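The Long Way Around to a Quiet Record

There is a kind of album I only ever seem to find in April, when the windows can finally stay open past supper and the street has gone back to making its own noise. It is usually slow, usually a little too long, and I usually play it until everybody in the house has asked me to stop. This year it is Plostalano, the second album by the duo who call themselves Jondura, and I have been trying for weeks to explain to friends why two people, one upright piano and a borrowed pedal steel should have gotten hold of me the way they have.

I came to them late and sideways. I was at Cosine, the little listening room over the hardware store, to hear somebody else entirely, and Jondura were opening. There can't have been many people who knew the songs. They played for 40 minutes without saying a word between numbers, and then the singer leaned in and told us the last one was about her grandmother's garage. I went home with that song in my head and a record under my arm (I had told myself I would not buy any more records until summer, but there you go).

The first album had been made quickly and sounded like it, in a good way. Plostalano took its time. They wrote most of it in a rented house with bad heating, threw out a whole side, and started again on the old piano that came with the place. You can hear the pedals creak all through the opening track, and by the third listen I would have missed them if they had been cleaned away.

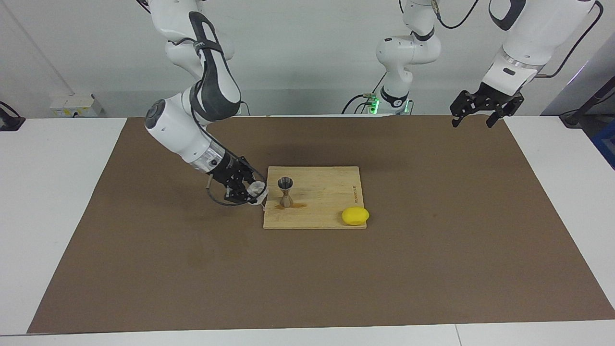 A pressing of 1,000 copies doesn't sound like much until you have to put every one of them in a sleeve, and the duo did just that at their kitchen table, with the lyrics folded by hand. My copy is number 11, written in pencil on the back, and I am sillier about that than I should be. I still love the whole business of opening a new record, the smell of the card and that clear, crumpled plastic that catches the light and never wants to let go of your fingers. Streaming has its uses, and I use it plenty while I cook, but these songs seem to want a chair and a whole side at a time.

Side one is the sadder of the two. "Shaikh" is the song everyone will talk about, a slow waltz that takes its name from the street where the singer grew up, and it goes by so gently that the last verse caught me with my hands in the dishwater. She sings about coming back to find the porch painted a different color – nothing more than that – and the steel guitar slides in underneath her like someone pulling out a chair.

Side two opens up a bit. There is an honest-to-goodness shuffle, there is a harmony part that made me laugh out loud with pleasure, and there is the garage song, finally, recorded with the rain going. I do think one of the instrumentals could have been left off. It wanders, and it wanders right when I want to hear them sing together again.

They are on the road through early summer, mostly small rooms, and they'll be back at Cosine before the tour is done. Get there early for a seat by the piano, and bring a sweater, as the window behind it doesn't close all the way.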